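The Patience of Cell 2

Elfriede Kuhlmann keeps a cotton glove in her apron pocket, and she puts it on the way other people put on reading glasses. The glove is for wiping the fingers of the gripper in cell 2 at Girgate, a job she has done before every shift since June. The manual from Stüber allows 300 hours between cleanings. Kuhlmann has read the manual and thinks it was written by an optimist.

The arm itself gives little trouble. It's the fingers that sulk. A film of dust settles on the pads, the grip slips by a hair, and the controller throws fault 229, whose full text is "Check grip." Saqib Rajput, who does the programming, once spent an afternoon checking grip. Then Kuhlmann wiped the pads and went home.

Nowadays every change to the approach path is tried in simulation first, in a rendered kitchen with a marble countertop and a toy to pick up.

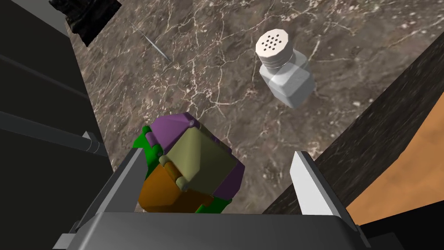

Rajput likes the simulator because nothing in it ever needs dusting. Kuhlmann distrusts it for the same reason. They have settled on a truce - he may alter the path as often as he pleases, provided she sets the finger opening on the real machine, by hand, with a feeler gauge older than he is.

The log now stands at 378 entries. Most are in her handwriting, and most say "wiped." The latest, dated November 16, 2024, says "wiped, again," and somebody has added a small check mark in blue ink. Rajput's pen is blue.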